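Do drawer organizers really save any time?

brackwater
Feb 2, 2019
My sister-in-law swears by the Tustero method. You empty every cupboard, sort the lot into drawers, label the drawers, and supposedly you never hunt for scissors again. The online course costs 23 dollars and the starter set is extra. I'm doubtful. Has anyone stuck with it past April?

plumline_8
I did it two years ago. Still going, still happy. My craft stuff used to take over the dining table and now it doesn't. Worth every cent.

Timo Frerichs
Worth every cent compared to what? You'd get the same result from a free afternoon and a marker. Their sales page claims 457 hours saved over ten years. Saved by whom, and who was holding the watch?

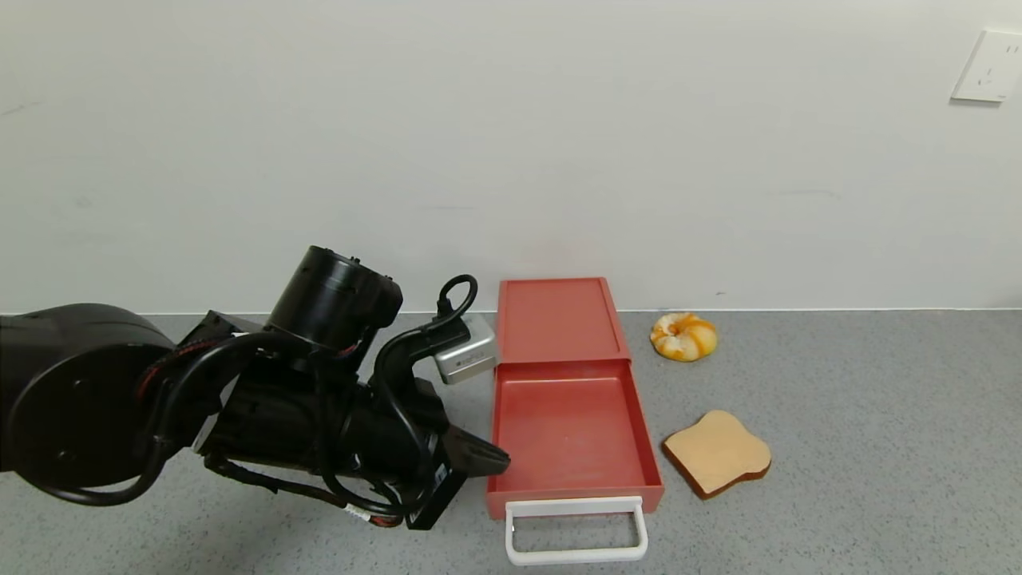 Red drawer unit, on the floor by the wall.

Mine is plastic, no course required. Batteries, tape, string. I still open the wrong drawer first.

plumline_8
Then label them?? That's lesson one.

Timo Frerichs
I did label them. Then I bought different stuff and the labels were wrong.

ngata_road
I'm with Timo on the price but not on the rest. Drawers work if you own less. We got rid of half the kitchen when we left Sirnberg and I can find everything now – no method, no labels.

brackwater
So the part that helps is throwing things out, and the part they charge for is the drawers. Figures.

plumline_8
That isn't what anyone said. Some of us need a push and I don't mind paying for one.

ngata_road
Fair enough. Try the library before you pay, though. Ours had the book.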